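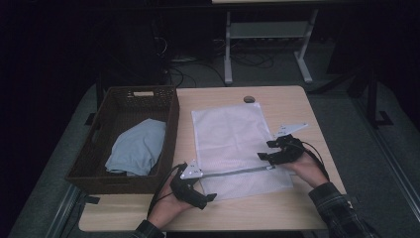 Gripper table at Clovholm back in use after refit
2018-10-10

The laundry handling table at Lightfoot's Clovholm site is running again after a two-week stop for worn gripper parts and a bad cable. Handheld grippers on both sides have been stripped, cleaned and put back together, the firm said.

Trouble started in September, when the right unit began to drop thin fabric. Mesh bags were the worst - the jaw closed but slid off the netting. Pads were well past their 2000 cycles by then. New ones from Kusero are rated for 3000.

"We'd been cleaning them and hoping," said Jade Naylor, who looks after the cell. "Should of swapped them weeks ago."

The cable fault took longer. Signal cutting out whenever the wrist turned, fine again on the bench. Manee Sangkhawat found the break close to the plug. Both leads replaced, left with more slack this time so they can loop past the wrist without pulling.

Marker plates were checked too. One had worked lose and the tracking was off, so both were refitted and the set-up run again from scratch. That takes 35 minutes if nothing goes wrong. Took most of an afternoon.

From now on pads get a look every 14 days, plates wiped before each shift. Basket goes on the left, bag flat on the right, same for every run.

Spare jaws are still on order from Disevach. No delivery date yet. Naylor said the second table stays off until they turn up.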